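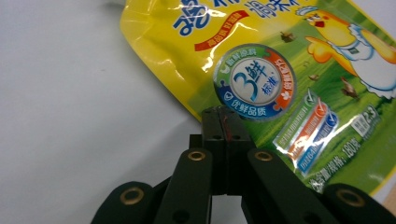
Yellow/green pouch, chicken top right, on the white table.

February 22, 2024 - packaging bench, pouches

Started on the glossy ones. Took the yellow and green pouch with the chicken first, mostly because it was top of the box from Birkirier. Writing down what I can while I remember it, Viorica wants the notes before she does the label sheet.

Surface: very shiny, soft, marks easily. Crinkles near the left side catch the light badly. Tried the lamp lower, then off to one side, still white streaks over the yellow. Overhead off and blinds half down was the best of the lot. Do the matt ones under the old setting, no need to change both.

Top left corner is rounded and curls up a bit when it's lying flat. Put it under the big Kolev catalogue for 15 minutes, came back up within 5. Not worth the bother. Leave them curled, the ones in the shops will be too.

Printing: big blue characters along the top with white outline, these read fine from across the room. Little red ribbon underneath has tiny yellow text and I can't make it out without the magnifier. Same worry with the badge - the big blue 3 is no trouble, the small white characters round the ring are. Blue part at the bottom of the ring says 优鲜品质, copied off carefully, Dragica please check I have the third one right. She reads it better than I do.

Small brown bird-like figures on the grass, easy to miss next to the chicken. Put them in the sheet under "minor figures" and not under "background". We had this argument in June over the Sinditberg biscuit bags and I don't want it again.

Sorting: by main colour doesn't work for this one, it's yellow on the left and green for the rest. Viorica says go by the left edge. I'd go by whichever is biggest but fine, left edge, so it's filed YELLOW. Wrote it on the lid of the tray as well.

Table wants wiping between pouches, smears show up on the white straight away. Dry cloth only, the spray leaves a film and then everything skids about. We're nearly out of cloths, have put 100 on the Driltiston order.

Still to do:
- back of this pouch, not looked at yet
- weigh it, scales are upstairs
- the other 17 in the box
- find out who has the good magnifer
- ask Dragica if the ribbon text goes in the sheet in full or just "slogan"

Stopped for lunch, tray left on the shelf by the sink.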